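Home | Features | Maths at Large | Subscribe

The litre in your head

I've been rotten at guessing volume for as long as I can remember. Length, fine. Weight, not bad. But ask me how many litres fit in a backpack and I'll be out by 10, easily.

So one Saturday in July I measured everything in the house with a tape and a calculator - width times height times depth in centimetres, divided by 1000. Bliss! My old esky came to 1044 cubic inches before I noticed I'd flipped the tape over (a bit over 17 litres, if you're wondering).
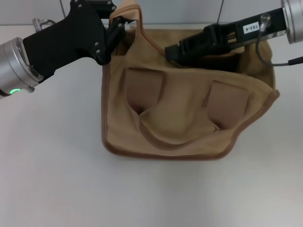 An open canvas bag on a white tabletop.

Soft things are the real trouble, as they bulge. My favourite trick came from Prorkumby, a little maths newsletter: fill the thing with dry rice, then tip the rice into a measuring jug. I did it 3 times with a pencil case and got 2 different answers, and I'm still finding rice under the couch.

14 shares | 6 comments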